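校园旧温室多肉与蕨类扦插繁殖观察报告

课程:园艺学基础实践
报告人:Wakana Fukuda、Robel Beyene
提交日期:2020年1月23日

一、选题缘由

学校南侧的旧温室停用过一段时间,去年秋天重新开放给选修课使用。我们两人分到靠北墙的一排架子。最初想做兰花,但兰花生长慢,一个学期看不到什么变化,指导老师建议换成容易扦插的植物,于是改为比较几种基质对扦插生根的影响。材料选了玉树、虎尾兰和豆瓣绿三种,另外带了一小盆铁线蕨做分株。铁线蕨不参与基质比较,只做记录。

二、材料与基质

母株来自温室原有的盆栽和同学家里的植物。玉树取顶端枝条,虎尾兰取成熟叶片横切成段,豆瓣绿取带柄的整叶。切口在室内阴干后再插。虎尾兰的叶段容易弄反上下,我们在下端剪了一个斜角作为记号。

基质分为3组:

甲组:泥炭土加珍珠岩
乙组:粗河沙
丙组:椰糠加少量碎树皮

河沙买来以后用清水冲过几遍,冲到水不浑为止。椰糠是压缩砖,泡开后又换了一次水,目的是去掉一部分盐分。三组都没有加底肥,也没有使用生根粉。

每种植物在每组基质中插5盆,用同一规格的黑色塑料育苗盆。盆上贴标签,写植物代号和组别。第一批标签用的是普通水笔,浇水后字迹化开,后来全部改用铅笔重写。

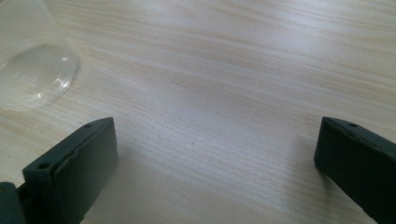 三、操作过程

扦插在11月进行,两个下午做完。玉树和虎尾兰插后没有立刻浇水,豆瓣绿插后浇透,并用透明塑料袋罩住,每天掀开通风一次。

温室没有加热设备,夜间温度偏低。我们把育苗盆从靠门的一侧移到架子中层,那里白天能晒到太阳,又不会被门口的风直接吹到。移动之后位置不再变动,只在每周浇水时把每排的盆左右调换,减少光照不均的影响。

浇水由两人轮流负责。玉树和虎尾兰等基质表面干透再浇,豆瓣绿保持微湿。用的是600毫升的尖嘴壶,水提前一晚接好放在温室里。

四、结果

豆瓣绿最早生根。轻轻提叶柄时,甲组先有了阻力,丙组稍晚,乙组最慢。乙组里有2盆叶柄基部发黑,最后腐烂。翻开看,盆底的排水孔被细沙堵住了一部分,我们认为腐烂和这一点有关,不能完全算是河沙本身的问题。

玉树在三组中都能生根,差别不大。乙组的根短而粗,甲组的根细而多。丙组有一根枝条掉了下部的叶子,但顶端仍然饱满,之后也生了根。

虎尾兰到学期结束时还没有长出新芽。拔出检查,甲组和乙组的部分叶段下端有了短根,丙组只有愈伤组织。书上说叶插虎尾兰出芽需要几个月,我们的观察时间不够。其中有一段插反了,是剪记号之前切的,一直没有变化。

铁线蕨分株后叶子枯了大半,剪掉枯叶,放在水盘旁边,月底重新冒出卷曲的小叶。浇水断过一次的那周,新叶边缘又焦了。 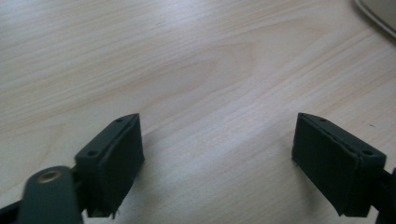
园艺实践选修课 温室小组

五、讨论

就豆瓣绿来说,泥炭土加珍珠岩生根最快,烂叶也少。玉树对基质要求不高,手边有什么疏松的材料都可以用。虎尾兰的结论暂时下不了。

这次试验有几处做得不够严格。第一,检查生根时需要提动插穗,提得多了会伤到新根,豆瓣绿被检查的次数最多。第二,温度只在白天记录,夜间的数据没有。第三,罩塑料袋的只有豆瓣绿,所以不同植物之间的快慢不能直接相比,只能在同一种植物内部比较基质。

Robel认为丙组如果减少碎树皮、压得实一点,结果可能会好一些。Wakana认为问题出在水上,椰糠表面看着干,里面还很湿,按表面判断浇水会浇多。两种看法都没有验证。

六、后续安排

虎尾兰和铁线蕨留在温室,由下学期的同学接着观察,记录本放在架子下层的抽屉里。已经生根的玉树和豆瓣绿换到大一号的盆,一部分送给提供母株的同学。下一次重复试验时,河沙组盆底要先垫一层纱网,标签一开始就用铅笔写。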